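Notes for Thursday, September
By Csenge Lengyel

Good afternoon, everybody, and thank you for coming back after lunch, which I know is asking a lot. (Wait for the door to close. Máté has the clicker.)

I buy things for a living. I've been doing it at Somogyi long enough that my first purchase orders went out by fax, and when Máté Magyar came to my desk last fall and said the lab wanted to start on robot arms, I did what I always do and asked him for a list. He gave me a list with one line on it. The line said "arm." I have kept that piece of paper, and I'll hold it up now if I remembered to bring it.

So what I'd like to talk through this afternoon is how one line became a budget, and where the money went, and where I wish I had put it sooner. I'm not an engineer and I won't pretend to be one up here. If you have a question about motors, please be kind and take it to Máté in the break.

The first thing I learned is to go and stand next to the work before you sign anything. Go more than once, if they'll have you! A quote has a lovely clean look to it, and then you walk over to the bench and there are all the little things you have to buy or make so that the big thing can do its job. When I go down there now I take a pad and I write down whatever I see that didn't come up in the meeting. Fingers, cables, brackets, the tub the parts go in. (Three slides, take them slowly, let people look.)

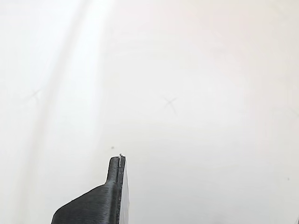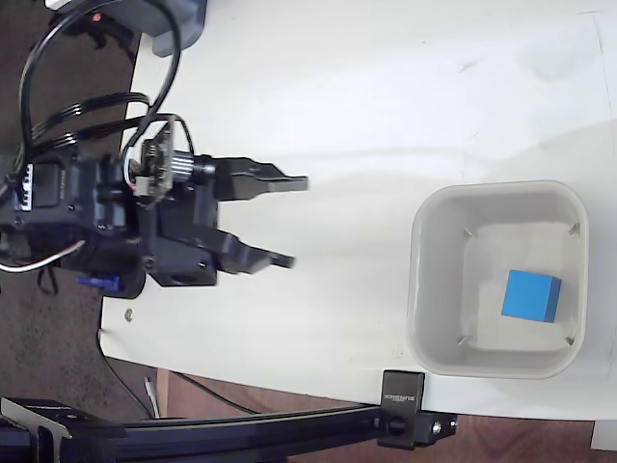 Clamps, cable and a plain white bin, all of it on the same table as the arm.
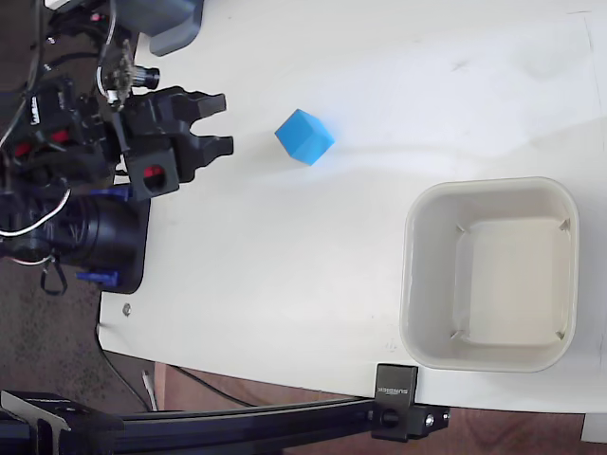

Now, the arithmetic. I divide every request into three piles, and I'd encourage you to try it even if your piles come out differently from mine. The first pile is the machine itself, and that's the one everybody argues over. The second is whatever holds it down, holds it up or plugs it in. The third I call the drawer, and by that I mean spare parts and the things that wear out.

We had two suppliers to compare for our first bench. Drurix came in at $1,161 for the second pile alone, with everything picked out for us and shipped in one crate. Stolarton sent me a parts list that added up to $343 and left the choosing and the fitting to our own people. You can imagine which one I liked at first glance. But I asked Máté how many hours his team would spend on it, and he went quiet, and then he said he'd get back to me, and when he did the gap was a good deal smaller than it looked. We went with Stolarton anyway, and I'd do it again, because the team came out of it knowing how every bracket went on. For a second site with no one to tinker, I'd very likely go the other way. Please do that hours question early. I did it late and had to rewrite the whole sheet.

(Sip of water here.)

The drawer is where I got it wrong. I put down $200 for the year, a nice round figure I more or less pulled out of the air, and I was back asking for more before the second quarter was out. It was small stuff, every time. A cable here, a set of fingers there, screws in a size we never seem to own. Each one on its own wasn't worth a meeting, and each one needed a signature, and I can tell you the signatures cost us more patience than the parts did. This year the drawer has its own line and Máté can spend from it without coming to see me, though he still comes, I think for the cookies.

I should also say a word about lead times. Lovitz, our reseller, is very good about picking up the phone, and I rely on that more than on any date printed on a quote. We waited 4 weeks on a mounting plate last winter with the rest of the order sitting in its boxes. So I order the mounting hardware first now, before the arm, which felt backwards to me and felt very backwards to accounts payable.

One more thing for those of you writing a request this month. Leave room for the table. I mean it! Measure the bench you have, measure how far the arm reaches, and find out who is using that bench at present and whether they've been told.

(If we're running over, skip the leasing part and go to questions. If there's time, leasing: mention the return clause, and that I have copies of the worksheet at the back, next to the coffee.)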